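Skirier Games Results Archive – Data Card

Overview

The Skirier Games Results Archive brings together the official results of the Skirier Games, a regional multi-sport event held every four years. It covers athletics, swimming, rowing, weightlifting and table tennis. The archive is maintained by the Flellberg Institute for Sport Records on behalf of the Games Council and is intended for statisticians, national federations, journalists and students of sport.

The current release contains more than 1,900 event records. Each record describes one event at one edition of the Games, with the full finishing order where it survives and the medal positions where it does not.

Contents of the release

events.csv – one row per event, with sport, discipline, sex category, venue and edition
results.csv – one row per competitor or crew in each event, with rank, mark and status
teams.csv – participating delegations, with the name in use at each edition
venues.csv – venues, with pool length, track surface and altitude where known
corrections.csv – every change made to a published result, with the source consulted
LICENSE.txt – terms of use

All files are in UTF-8 with a header row. Fields are separated by commas, and text that contains a comma is enclosed in double quotation marks. Empty fields mean that the value is unknown. A competitor who started but did not finish carries the status DNF and has no rank.

Sources

The main source is the set of official result books printed by the organizing committee after each edition. For the two earliest editions no complete result book was issued, and the records were assembled from typed session sheets in the El Khatib collection, which the Institute holds on long-term deposit. The sheets for rowing are incomplete. Heats from the second morning of the first edition are missing altogether, and the finals for that edition list crews by delegation only, without the names of the rowers.

Newspaper reports were used to confirm medal winners but were not accepted as the sole source for a time or distance.
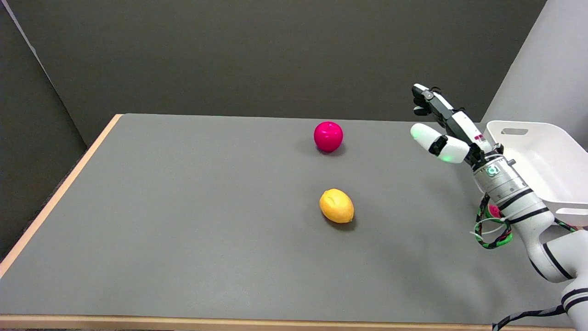
Apple and lemon on a gray tabletop.

Transcription and checking

Printed pages were transcribed by two people working separately. The two versions were then compared line by line, and any difference was settled by returning to the page. A further sample of 300 event records was checked against the originals by Crisanto Yap, records editor, before the release was approved. Errors found in the sample were corrected, and the remaining pages from the same result books were read again in full.

Names are given in the form used by the athlete's own delegation at the time of entry. Where a delegation later asked for a different spelling, the new form appears in the field name_preferred and the printed form is kept in name_as_printed. Users who match athletes across editions should use athlete_id. Matching on names alone will merge several pairs of siblings in the swimming records.

Marks and units

Times are stored in seconds, with hundredths where the timing system recorded them. Hand times are flagged in the field timing and should not be compared directly with electronic times. Distances and heights are stored in meters. Weightlifting totals are stored in kilograms, and the weight classes are those in force at each edition – they have changed twice, and no attempt has been made to convert older classes to newer ones.

Rowing finals in the early editions were held over 1,000 meters. The course length is recorded for every rowing event and must be used as a filter before any comparison of times.

Wind readings are available for sprints and horizontal jumps at most editions. A reading of zero is a true reading. A missing reading is left empty.

Disqualifications and reallocated medals

The field rank reflects the result as it stands today. The field rank_original holds the result announced on the day. When a competitor has been disqualified after the close of the Games, the decision is listed in corrections.csv with the month and the body that issued it. Medals are shown as reallocated only where the Games Council has confirmed the change in writing. Two cases in weightlifting remain open and carry the status PENDING. 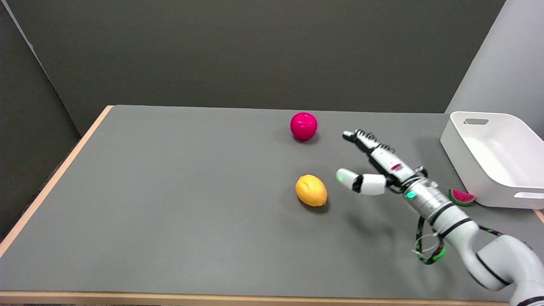
Apple toward the back of the table.

Personal information

The archive contains the names, delegations and results of athletes who took part in public competition. Dates of birth have been reduced to the year. Medical information, accreditation numbers and contact details were removed before transcription and are not held in any working file. Requests concerning an individual record are answered within 60 days.

Known limitations

Table tennis doubles before the fourth edition are recorded by pair, and individual identifiers could not be assigned to all players. The Gradetti pool was measured again after its renovation, and the earlier figure is retained for events held before that work. Relay splits are present only where they were printed.

Updates

A new release is issued each January. Corrections may be submitted to the records editor at the Institute and should include a copy of the source relied upon.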